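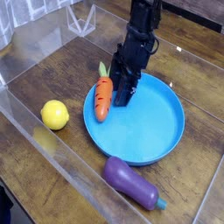 Play food gets grubby faster than almost any other toy in the house, and I say that as someone who has been wiping down pretend dinners for two children and a steady stream of cousins. You don't need anything fancy to freshen it up. Clear a bit of table, put down a shallow plate with a raised rim – a blue one suits me fine – and start with a single piece, the way the carrot has the plate to itself while the lemon waits on the wood beside it.

Stir a small squirt of dish soap into a bowl of warm water and dip in a soft cloth. Wipe each piece all over, going gently wherever there are painted marks, then go around any leaves and stems with an old toothbrush. I learned the gentle part from my neighbor Marwa Ouali, after I scrubbed the stripes clean off a pretend fish!

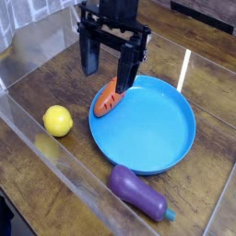 Sausage at the plate's rim, lemon and eggplant on the table.

Rinse the cloth, wipe again, and pat everything with a towel. Hollow pieces like to hold on to water, so give them a little squeeze over the sink if they're soft enough.
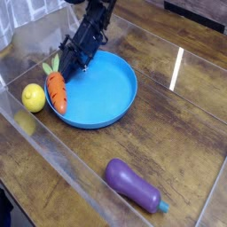 Photo: Hedvig Backlund

Leave the set out overnight before it goes back in the toy kitchen, and wash the plate too while you have the suds going.

Last updated: 1 April 2025
37 shares
2 comments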